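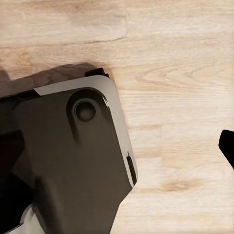
Dark housing with a light grey rim, over pale wood.

Hydrant checks in Flultstead

The October round of hydrant checks covers the streets north of the Mühlbauer works. Of the 854 hydrants on the district list, 721 have now been flow tested. The rest are mostly on private roads, where access has to be agreed first.

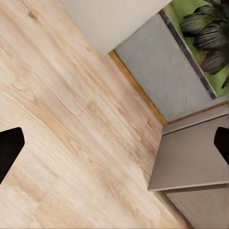 Each test takes a few minutes. The crew lifts the cover, clears silt from the pit, fits the standpipe and reads the pressure with the valve fully open. Tap water may look cloudy for a short while afterwards. Run the cold tap until it clears and hold off on white washing until then. 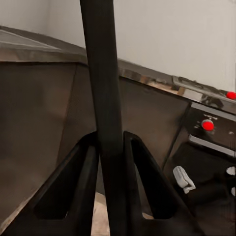 Marker posts are being checked on the same visit. Several lean badly, and a few have come away from their footings. Replacement posts will be held by a two-sided clamp while the footing sets. The pressure has to come from both sides, in the manner of the two black fingers on either side of the dark pole in the picture, or the post will creep. Posts supplied by Ernis and Vultum need different clamp sizes.

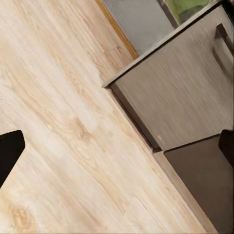
Parking over a hydrant cover remains the main cause of missed tests. Four covers on the last round could not be reached – two of them on the second attempt as well. Please report blocked covers, missing posts or standing water around a pit to Nele Sauerland at the station office, giving the number on the yellow plate.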